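Ticket: Assessment notices showing wrong frontage for corner lots
Opened by: Kálmán Vass, Sornesach Commercial District office
Product: Revside billing module
Priority: Normal
Status: Resolved

May 5, 2024

The district assessment notices for the 700 block of Amgate Avenue came out of Revside with the wrong frontage on the corner properties. Our assessment is charged on the Avenue side only. The corner lots were billed on the Avenue side plus the side street. Mid-block properties on the same run look fine.

Two owners called the office after getting their notices. One of them has a storefront at the corner of Hamdy Street and was billed nearly double last year's amount. Nothing changed on the lot between the two years. The parcel record still shows the same owner, same use code and same lot lines.

Steps tried before opening the ticket:

Reran the notice batch for one corner parcel. Same result.
Checked the rate table. The rate is correct and matches what the board adopted in December.
Compared the parcel file with the one used last year. The new file has a column called FRONT_TOT that was not in the old one.
Cleared the cached parcel data and logged in again. No change.

Reply from Revside support

Thanks for the detail. Please open District Setup, then Parcel Import, and tell us which field is mapped to Billable Frontage. Please also confirm whether the 400 block shows the same error or if it is limited to the 700 block.

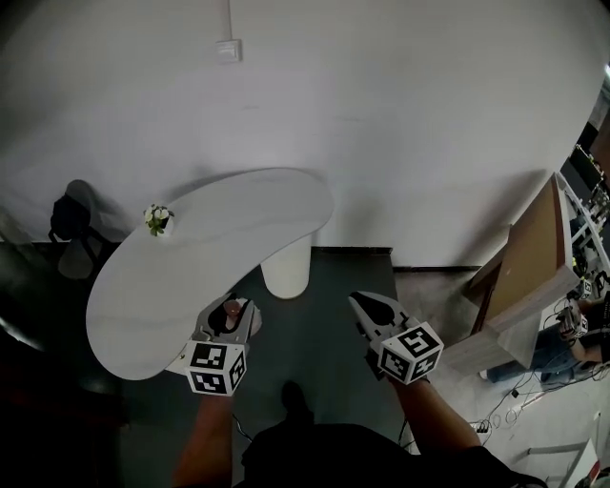
Reply from Kálmán Vass

Billable Frontage is mapped to FRONT_TOT. Last year it was mapped to FRONT_1. I did not change it by hand. The 400 block has the same error on its corner lots, we just had not mailed those notices yet. I have put a hold on the rest of the mailing.

Reply from Revside support

That explains it. When an import file has a new column with a name close to the target field, the import screen can pick it as the default match. FRONT_TOT adds all street sides together. To correct it:

1. Set Billable Frontage back to FRONT_1 and save.
2. Run Recalculate for the district. Do not reimport the file.
3. Void the notices already issued for the affected parcels and generate corrected ones. Use reason code 5, data correction, so that no late fee is attached.

Reply from Kálmán Vass

Done. Recalculate finished without errors and the corner lots on both blocks now show Avenue frontage only. The Hamdy Street corner is back to last year's amount. Corrected notices are going out with a cover letter, and the hold on the remaining mailing has been lifted.

One request: can the mapping be locked once a district has been set up?

Reply from Revside support

There is no lock at present. I have logged it as a feature request and linked it here. Until then, check the mapping screen after each parcel import. Closing this ticket. Reply within 5 days to reopen it.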